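From the Wekville fruit and veg share

May's been a good month for the share, and I'm still finding cabbage leaves in my jumper. We packed for 20 households this time, with a fair bit of colour for this end of the year: capsicum, apples, mango, and a cabbage big enough to need its own postcode.

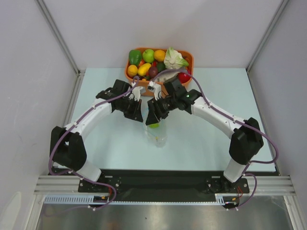
The orange basket, cabbage and all.

A word on bagging, as Costel Grgić asked me about it at pick-up (hi Costel!). I put the heavy, hard things in first, so apples and capsicums, then anything that bruises goes on top. Avocados ride home in a coat pocket if I'm walking. The clear bags are fine for the trip but I tip everything out as soon as I'm in the kitchen, and the apples go straight in the fridge, well away from the greens.

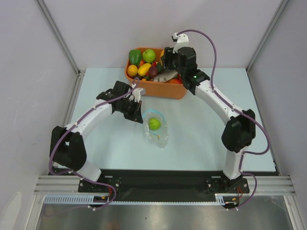
If you've got clean bags at home, please bring 2 or 3 back with you, we go through them like you wouldn't believe! And I'm after your cabbage recipes. Mine is shredded, fried hard in butter with caraway, and eaten standing at the stove. Drop yours in the box at the Drelbridge hall before 2 pm on pack day and I'll print the best ones next month.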